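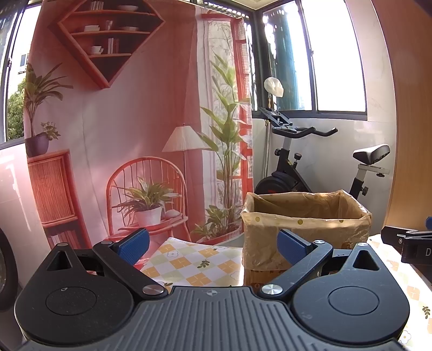 The Grumby hand-held gripper, jaws open, in a furnished room with a printed backdrop.

Review: The Grumby Hand-Held Gripper and the Munum Training Method

Reading time: 6 minutes

Search this site Enter keyword All topics

Summary

The Grumby is a hand-held gripper with a camera mounted above the jaws. It is used to record manual tasks that are later used to train a robot arm. The Munum method is the training procedure published alongside it. Our laboratory reviewed the two together, as they are supplied together and the method assumes the tool. We find the hardware well suited to collection in ordinary homes. The method performs well on pick-and-place tasks with rigid objects and less well on cloth and thin plastic. We recommend the package to groups that already have an arm and a technician, with the reservations set out below.

Scope of the review

The review covers one gripper unit, the recording software and the Munum training code in its second release. We did not test the vendor's hosted training service. The arm used for playback was our own Lehner bench model, fitted with the matching Grumby fingers. Recording was carried out at the Stirkinau residential site and playback in our main laboratory. No part of the training data was recorded in the laboratory. The claim under examination is that a policy trained on demonstrations from homes will work in a room it has never seen, and a mixed data set would not have tested it.

In all, 807 demonstrations were recorded. After the software's automatic filter had removed recordings with lost tracking, we trained on what remained without further selection by hand. The vendor's guide advises manual review. We departed from that advice in order to measure the method as most small groups will use it.

Hardware

The body is dark grey and ribbed, with a rounded black housing on each side. Two black linkage arms carry the finger pads, which are blue and textured. Each arm is fastened near its base with a round silver pivot screw. These screws are the only parts that required attention during the trial. One loosened in the first week and produced a small amount of play at the fingertip, enough to affect the recorded jaw width. A check of both screws has been added to our start-of-day list, and we suggest that the vendor add it to theirs.

The pads held up well. Grip on cardboard, glazed cups and painted wood was good throughout. Grip on plastic film was poor, and operators often needed two or more attempts to lift the edge of a bag. The spacing of the open jaws suits household items of moderate size but makes large boxes a matter of gripping by the rim.

Weight is acceptable for a session of 50 minutes. Beyond that, operators reported tiredness in the wrist, and their movements became slower and less even. Slow demonstrations are not harmful in themselves, but the Munum code resamples by time, and a session with long pauses adds a great many nearly identical samples. We recommend short sessions with a change of operator between them.

Recording in furnished rooms

The Stirkinau site was left furnished, and this was of value. Daylight from the windows, curtains, an exercise bike, patterned cloths and a large printed backdrop of a pink interior all fall within the camera's view at one time or another. The backdrop deserves separate comment. It shows a shelf, plants, a chair and a window in print, while real windows and a real lamp stand elsewhere in the same room. We were interested to learn whether position tracking would be misled by a printed room on hanging cloth.

The effect was smaller than we had expected. Tracking was lost more often when the cloth filled most of the view and was moved by a draft. When it hung still, the loss rate could not be told apart from that of the plain walls. Strong window light was the greater problem. Recordings made facing the windows in the early afternoon were rejected by the filter more often than any others. Partly closing the curtain before work began reduced the rejections without making the room too dark for the camera.

Training and results

Training on the full set took a little under two days on our shared machine. The Munum method predicts short runs of motion and re-plans before each run is complete. It also hides random patches of the background during training, which is the main new element in the second release. The stated purpose is to keep the policy from tying its actions to furniture or wall patterns.

We ran 280 playback trials on the Lehner arm, divided evenly among four tasks: placing a cup in a lined box, moving a small book to a shelf, folding a square cloth once, and drawing a bag liner up over the rim of a box. The cup and book tasks were completed in the large majority of trials. The folding task was completed in roughly half. The liner task was rarely completed, and most failures took place at the first grasp, which agrees with what operators had experienced with the tool in hand.

We then switched off the background hiding and trained again. The cup and book tasks became clearly worse in the laboratory, where nothing resembled the rooms at Stirkinau. The cloth and liner tasks changed very little. We take this as fair support for the published claim, limited to tasks in which the grasp itself is easy. The method does not repair a weak grasp, and its authors do not say that it does.

Limitations

One arm, one site and one set of fingers were used. The four tasks were chosen by us and may favor or disfavor the product. The trials were scored by staff who knew which version of the policy was running. A blind scoring procedure is planned for the next round.

Documentation and support

The assembly guide is clear. The calibration section is not, and refers in places to menu items that have been renamed. Support replied to both of our inquiries, and a corrected calibration page was sent to us in April. Spare pads are sold in pairs only.

Recommendation

Recommended with reservations. Groups working with rigid household objects may adopt the Grumby and the Munum method with little change to existing practice. Groups working with fabric, film or bags should request a trial unit before purchase and should ask the vendor about alternative pads.

Last updated: April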